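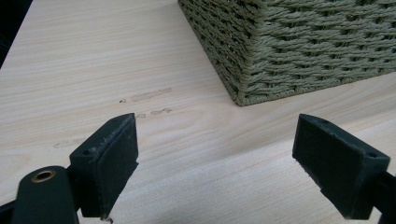

Bench notes, basket and tabletop
26/09/2021

Big day for the green basket! It finally came down off the shelf and onto the good table, and I spent far longer looking at it than I had planned. I want to get all of this written down while it's fresh, partly for me and partly for whoever takes over the cord work in March.

The basket

Woven cord, somewhere between olive and sage depending on the light, rectangular. We bought it as a pattern to learn from and it has already paid for itself. The weave is the thing. The twisted strands sit in tight rows, each one packed right up against the row above, and the twist direction gives you that herringbone look all the way along the side. I had been trying to get this by braiding first and coiling after, and mine always came out with little gaps like missing teeth. Seeing the real thing at eye level on a pale surface made it so much easier to follow one row with a fingertip and work out where it goes.

What I love most is the corner. I expected some kind of trick there (an extra stitch, a hidden stay, something) and I can't find one by feel. The rows just go around. On my Kutdale sample the corner went soft by the fourth row and the whole side leaned outward, so I ended up with a sort of sad bowl. Tension, I think, and also I was turning too late. Next try I'm going to start easing the cord about a thumb's width before the turn and see if that holds the line.

Then the bottom rim. There's a thicker rolled cord where the basket meets the table, and I walked past it for weeks without thinking about it! It gives the base a firm line to sit on and the basket rests nice and flat. I'd like to copy this on every rectangular piece from now on. My first attempt at a rolled edge used the same cord as the sides, doubled, and it looked skimpy. Go thicker. I'll try three strands rolled together and see whether it looks too heavy on the small size.

Cord used so far

The Curkora cord is still my favorite to work with. It's soft on the hands and it takes a twist beautifully, though it does like to untwist the second you let go, so keep a clip on it. The reel says 3048 on the end label, which is the lot and not the length (I got this wrong in the last order, sorry to everybody). The Lockyer cord is stiffer and makes a crisper row, but my fingers were complaining by lunchtime. Would be interesting to use Lockyer for the rim and Curkora for the sides. Writing that down in capitals on the board: STIFF RIM, SOFT SIDES.

Our green is not a match yet. The closest we have is dye card 827, and it goes a bit too blue next to the basket. Under the window it's nearly there, under the lamp it isn't close. Add a touch of the yellow and test on a short end before doing a whole hank. Please don't dye a whole hank first. I have done this. The result is now garden twine.

The tabletop

Lovely pale wood-grain top, with fine wavy lines and soft tan streaks through it, and a real pleasure as a background for the woven stuff. Everything shows up on it. Sadly that goes for marks too. There's a long thin smudge toward the middle left, a small dark speck next to it, and a couple of short grayish scuffs a little lower, plus another long faint one farther down. I'm not sure yet whether they're scratches or just something sitting on the finish. I'd love it to be the second one.

Plan for the marks, gentlest first:

Damp cloth, plain water, wipe along the grain and dry straight away.
If it's still there, one drop of dish soap in a cup of warm water, same again.
White eraser on the dark speck only, very light.
If a mark still catches the light after all that, leave it alone and call it a scratch. No sandpaper on this top, please, until we know how thick the surface layer is.

I'll go over the long smudge first, as it's the one that bugs me, and put the result on the next page. If soap does it, I'm going to be unreasonably happy.

Also thinking about felt. A cord base should be kind to a table, but grit gets into a weave and then you're dragging grit. Shake the basket out over the bin before it goes back on the top. I have a sheet of felt left over from the Jitside trays and could cut a loose mat for samples to sit on. Needs to be a plain color so it doesn't fight with the green.

To try next

Make a small practice side, 80 rows, Curkora only, no corner. I want the rows to sit as close as they do on the green basket before I let myself turn anything.

Then one corner, on its own, as an L shape. It'll look silly but it's quick, and I can pull it apart and do it again the same afternoon.

Rolled rim in Lockyer, sewn on after. Use the curved needle. The straight one is on the hook with the bent tip, and I keep picking it up by mistake.

Dye test with the yellow added, on short ends, looked at in daylight and lamplight both.

Ask at the cord supplier whether they do a thicker version of the soft stuff. If they do, forget half of what I said about mixing the two.

I really think we can make one of these. My last three looked homemade in the wrong way, but the rows on the latest scrap are already tighter, and when I held it up to the basket's side I grinned like an idiot. Scrap is pinned inside the cupboard door if anybody wants to poke at it. Clip stays on the loose end!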